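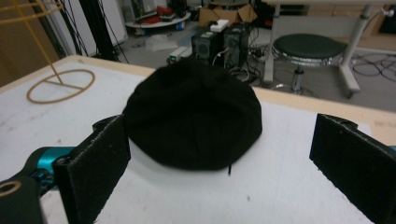 Progress report for July, recording guidelines strand

Hello all, and sorry this one is a bit longer than the last. The short version is that we now have a written set of working rules for recording with hand-held grippers, we have been using it at both sites (Noker and the room at Gralport), and we're on track for the budget we agreed. The longer version is below, and I'd be grateful if you read at least the bits on naming and on floor safety, as I need a decision from you on one of them.

Where we'd got to last time

When I last wrote, the rules were four pages of notes in my own handwriting plus a list of things people kept shouting across the room. Two sites, two sets of habits. Gralport started every recording with the fingers closed, Noker started with them open, and when we put the two lots side by side the opening seconds looked like different jobs. You asked for one document that both teams would follow. It's now at version 2, and I'm pretty happy with it!

What the rules say about starting and stopping

Every recording starts with the gripper fully open and held still over the table, with the item in view between the fingers. The operator waits for the tone, then moves. At the end they let go, back off, open up again and wait for the second tone. I know this sounds fussy. We argued over it for most of a morning. But the people who trim the recordings at Brinkmann had been cutting the start and end by eye, and with a still moment at each end they can do it with a script. They've told me they're much happier, and their invoice was smaller too (you'll see it in the finance sheet).

If the operator fumbles, they carry on and finish if they can, then mark the recording as a fumble on the sheet. We don't bin it. The old habit was to stop and start again, and we were losing a lot of perfectly useful recovery that way.

Soft items

This is the section I've rewritten most. Boxes and cups more or less look after themselves, but clothing and other soft things are a pain, as how you put them down changes the whole job. A hat laid flat and a hat scrunched into a ball are two different tasks as far as I'm concerned, and we used to log them both as "hat". The sheet now has a line for how the item was laid: flat, folded, heaped or hanging. Only those words, please, no poetry. I found "sort of slumpy" in one of the June sheets, and while I knew exactly what was meant, the person labelling it didn't.

We've also written down that people shouldn't tidy a soft item between goes. Lay it as the card says, then leave it be. Creases and bobbles are fine. We want things that look as if they've been worn.

Dark items against dark finger pads are still a bother. The labellers find the edge of the thing hard to follow once the fingers close on it, and I don't have a full answer. For now the rule is that dark items go on the pale tables only, and that each one gets a matching run with a lighter item of the same sort so there's something to compare.

Looking after the grippers

Finger pads are checked at the start of each session and again after lunch. Fraying at the edges is allowed, a pad that has lifted or turned on its mount isn't. I wanted a stricter rule at first (no fraying at all) and was talked out of it by the Gralport lot, who pointed out that we'd be changing pads constantly and that a bit of wear doesn't alter the grip in any way they could feel. So the compromise is to note it on the sheet and swap when the foam starts to go thin. We've ordered spares from Nerik and they're in the cupboard.

Tables and backgrounds

You asked whether we ought to be recording against a plain screen. We talked it through and the answer in version 2 is no. The rooms stay as rooms, with stools and boxes and computers where they normally live. What we do ask is that the table itself holds only what's on the task card, plus any stand or extra item the card allows, and that nobody's paperwork is left lying within view. No screens showing email, no post with an address on it, no faces. Scuffs and smudges on the table top can stay. Gralport did a deep clean before one session and the glare was worse than the marks had ever been.

Floor safety

Here's the one I need you for. The rules now say that cables should be kept out of the walking path between the table and the door, and that anyone holding a gripper shouldn't have to step over anything. That's fine on paper. In practice the operator is watching their hands, walking sideways, and trailing a lead of their own. We've had no accidents and I'd like to keep it like that. I've asked for cable covers at both sites, with a quote of £331 for the lot including delivery. It wasn't in the original budget. There's enough left under small equipment to cover it, but your terms say I have to ask before moving money between lines, so I'm asking!

Naming and numbers

We finished 121 recordings under version 2 this month against a target of 100. I wouldn't read too much into the extra, as a good many of them were short pick-and-place jobs with one item. The long tasks go into next month.

Naming is the dull bit but it has cost us the most time. Each recording name now carries the site, the card, the operator's code and the go, in that order. Gralport had the card first for ages and a few of the older folders are still the wrong way round. I've been renaming them in the evenings with a cup of tea, and I should be through them in a fortnight.

What didn't go well

The training session at Noker was too long. I tried to read everyone the whole document and lost them somewhere in the section on lighting. Next time it'll be a short talk and then straight on to the tables with the cards, with the document left out for people to look things up. I've made a one-page version to pin on the wall as well.

I also underestimated how long it'd take to get both sites to agree on words. "Drop", "place" and "release" took up two calls. We've settled on "place" when it's meant and "drop" when it isn't, and "release" has gone altogether.

Next month

Long tasks with several items, starting at Gralport. A swap, with one operator from each site spending a session at the other to see whether the rules read the same way to a stranger. Then a tidy-up of the lighting section, which is still too wordy, and version 3 to you in draft before it goes to anyone else.

If you could let me know about the cable covers fairly soon I'll get the order in, as the quote runs out at the end of the month.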